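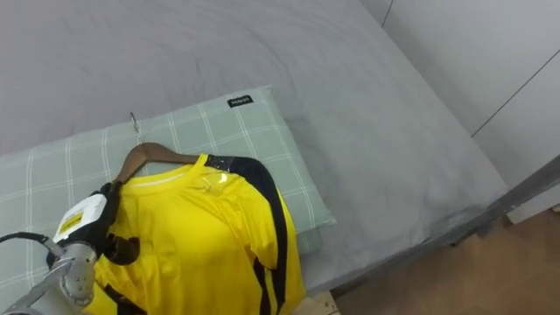
Stollar: a list of secondhand shirt listings

Version 2, Oct 3, 2018

Stollar is a table of sports shirts offered for sale secondhand, with the seller's own wording kept next to a cleaned-up version of each field. It covers football, basketball, cycling and rugby shirts. It was put together for people who work on product search, price guides or spelling correction for short, messy text. It may also be of use to collectors, but it is not a price guide and should not be used as one.

Contents

listings.csv: one row per listing, 574 rows
sellers.csv: one row per seller, with town and nothing else
terms.txt: the spelling variants we merged, one per line
photos/: one photo for each listing that came with one
CHANGES.txt

The two tables join on seller_id. A seller with no listings left after cleaning has been dropped from sellers.csv.

Where the listings come from

The rows come from two sources. The first is the Falard swap board, which closed to new posts in May. The board's owner gave us the full text of the shirts section. The second is the paper sale sheets from the Villanueva shop, typed in by hand. The sheets account for 247 rows and are marked "V" in the source column. Board rows are marked "F".

Typed rows tend to be shorter. Sellers on the board wrote full sentences and often told the history of the shirt, while the shop sheets have a few words per line and use the shop's own short forms. If you train anything on this, split by source first and look at both halves.

Fields in listings.csv

id: a number, never reused
source: F or V
seller_id: matches sellers.csv
title_raw: the title as written, with errors left in
title_clean: the title after merging the variants in terms.txt
sport: football, basketball, cycling, rugby or other
color_main: one word, from the seller's text
sleeve: short, long, none or blank
size_raw: as written
size_clean: XS to XXL, or a child size in years
condition: 1 to 5, see below
price: whole dollars, as asked
sold: yes, no or blank
notes: free text

Color and sleeve were filled in from the words, never from the photos. Some sellers call the same shade yellow, gold or amber, and we kept whichever they used. If you need color that matches the photos you will have to label it yourself.

Condition

Sellers used their own scales. We mapped them to this one:

5: new, with tags
4: worn a few times, no marks
3: normal wear, print complete
2: cracked print, small holes or stains
1: for parts or for framing

"Good" was mapped to 3 and "very good" to 4. "Mint" was mapped to 4 unless tags were mentioned. "Vintage" says nothing about condition and was ignored. When the text gave no clue the field is blank.

Sizes

This is the weakest part of the table. Older shirts run small, and some sellers gave the size on the label while others gave the size they thought it would fit. Where both were given, size_clean holds the label size and the other one is in notes. Chest widths in inches were turned into letter sizes with the chart at the end of terms.txt. Janov shirts use their own numbering, which does not line up with anyone else's, so size_clean is blank for all of them.

What was removed

Phone numbers, street addresses and email addresses were taken out of every text field and replaced with [removed]. Sellers' names were replaced with seller_id. We dropped 35 listings that were repeats of an earlier post by the same seller. If the price changed between posts, we kept the last one and put the earlier prices in notes. Lots of several shirts sold together were left out, as were scarves, caps and shorts.

Known problems

Board prices do not include postage, but a few sellers rolled it in without saying so.

The sold field is reliable for the shop rows only. On the board, many people never went back to mark a shirt as gone.

Some team names are wrong in title_raw and have been left wrong in title_clean when we could not tell which team was meant.

Nobody checked whether shirts described as originals are originals. Treat "official" and "authentic" as the seller's claim.

Accented letters in the oldest board posts were damaged before we got them. Most have been repaired by hand. Search for a question mark inside a word to find the rest.

Loading the files

Both tables are UTF-8, comma separated, with a header row. Text fields are in double quotes. There are line breaks inside some notes, so a reader that splits on lines will give you too many rows. Read seller_id as text, as it has leading zeros.

Changes since version 1

Added the Villanueva rows.
Split size into size_raw and size_clean.
Fixed cycling shirts that had been filed under other.
Moved the spelling variants out of the README and into terms.txt.

Use

The tables may be copied and changed for any purpose as long as this file goes with them. The photos may be used for research but not for selling shirts. Corrections are welcome. Please give the id of the row and the field that is wrong.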